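# The Lindside Bus 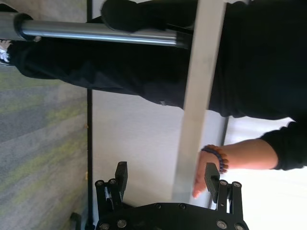 Kenza El Fassi had been writing letters to her grandmother's old neighbor for the better part of a year before she finally made up her mind to go and see him, and even then she very nearly didn't get on the bus. It was a Thursday in September, warm for the hour, and she had a jar of quince jam in her bag that had already leaked once. She had dressed all in black, long sleeves and loose trousers that wrinkled the moment she sat down, and she worried the whole way to Lindside that he would think someone had died.

Osamu Ogura was waiting by the shelter with his hat in both hands. He was smaller than she had pictured from his handwriting, which was enormous — three or four words to a line, so that a short letter could run to 9 pages.

"You're Badawi's granddaughter," he said. "You have her way of looking annoyed at a bus."

She laughed, and after that it was easy. They walked up Trillow Street at his pace, stopping at every garden he had an opinion about, and he had an opinion about nearly all of them. Her grandmother had lived at number 178, and the plum tree was still there, leaning over the wall and dropping its fruit on the sidewalk just as it had when the two of them used to argue about who should sweep.

"Seventeen years we argued," said Osamu. "I swept, mostly. She supervised from the window."

He bent down, slowly, and picked out four good plums and wiped them on his sleeve, and he gave three of them to Kenza. They sat on the low wall to eat, and the juice ran down her wrist and into her cuff, and she didn't mind it one bit.

"Now," he said, "tell me what's in that jar."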